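Search this site Search Go
Advanced search

Filed under: Cars > Ownership > Towing and loads

Trevik 2 towing and load FAQ

Compiled by Ada Amato. Last revised Dec 16, 2018.

These answers cover the Trevik 2 wagon with the gasoline engine and the automatic transmission. Diesel and manual cars have different ratings and are handled on a separate page. Where an answer conflicts with the plate on your door pillar, follow the plate.

What is the difference between tow rating and tongue weight?

The tow rating is the maximum total weight of the trailer and everything on it. Tongue weight is the part of that weight that presses straight down on the hitch ball. Both limits apply at the same time. A trailer can be well under the tow rating and still overload the hitch if the cargo is stacked toward the front.

What tongue weight does the factory hitch allow?

The factory hitch is rated at 276 pounds. A bike rack counts against this figure in full, including the bikes. The Bisgaard aftermarket hitch bolts to the same mounting points and carries the same limit on this car, regardless of what is stamped on the receiver. The stamp describes the receiver alone.

Does the roof load affect towing?

Yes. Roof cargo counts toward the gross vehicle weight, and so does tongue weight. Add passengers, cargo, roof load and tongue weight together and compare the total with the payload figure on the door pillar. Most owners who exceed a limit exceed this one first.

How do I measure tongue weight at home?

Park the loaded trailer on level ground and chock the wheels. Set the coupler on a tongue scale at the same height it sits when hitched. Read the scale with the jack fully raised. A bathroom scale can be used with a beam arrangement, but the result depends on the spacing of the supports and small errors add up.

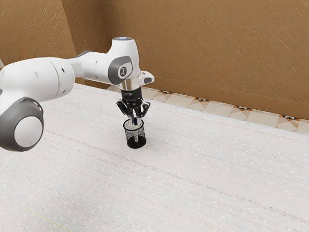 If the reading is too high, move cargo back toward the axle and measure again. If it is too low, move cargo forward. Do not correct a low reading by adding ballast to the front of the trailer until the total weight has been checked.

Which wiring harness do I need?

Cars built before the June changeover use the four-pin harness with a separate control module behind the left rear trim panel. Later cars have the module built into the body computer and need only the connector and a software update. The build month is printed on the door pillar plate. Fitting the early harness to a later car will set a fault code and may disable the rear parking sensors.

Can I use the Anditz plug-in module?

It fits early cars only. It draws power from the tail lamp circuit, so trailers with more than the standard set of lamps should use a module with its own fused battery feed.

Do I need trailer brakes?

The manual calls for them on any trailer above the unbraked limit listed in the towing table. State law may set a lower threshold. Check both and use the lower number.

What tire pressure should I run when towing?

Use the full-load pressures from the placard. On the standard wheels the rear figure is 46 psi cold. Check it before driving, with the car out of direct sun. Do not bleed air from a warm tire to bring it back to the placard number.

Should I lock out top gear?

On flat roads it is not required. On long grades, select manual mode and hold a lower gear if the transmission keeps shifting back and forth. Repeated shifting raises fluid temperature. The fluid change interval is halved for cars that tow regularly.

Does a hitch affect my warranty or my loan?

The warranty terms list the factory hitch as an approved accessory. Aftermarket hitches are not listed, and damage traced to the installation is not covered. Owners who lease through Cinance should get written approval before any drilling or cutting. The Bisgaard unit requires a notch in the lower bumper cover.

Comments (3)

wagonhauler
I had the June build problem. Plate said one thing, dealer's parts lookup said another. The plate was right. Check it before you order.

Pete_in_Duluth
Is the 276 with or without the ball mount? Mine weighs more than I expected.

Ada Amato
Pete, the ball mount is included. Weigh it and subtract it from the limit before you compare the tongue scale reading.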